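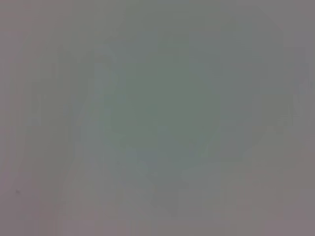 About Mirnance

Mirnance records examples of hand work for robots that learn by copying. Natalia Ledesma started the company in March with one pair of arms and a rented room in Uvport. We now run 4 stations, all on the ground floor of the old Gilbert building.

What we do

An operator guides the arms through a task from start to finish: folding a towel, sorting parts, closing a box. Joint positions and the views from the wrists are saved together. One full run is one example. Our largest set so far, Berik, has 1522 examples across 39 tasks.

We keep the failed runs and label them. Clients who train on our sets can leave them out — most ask for both.

How we work

Operators are employees and are paid by the hour, not by the run. Each new operator spends two weeks on practice tasks before anything is saved. A second person reviews every run before it goes into a set.

Working with us

We take orders of up to 1000 examples per task. Visits to the Uvport site are by appointment. Please use the contact form and tell us which arms you use.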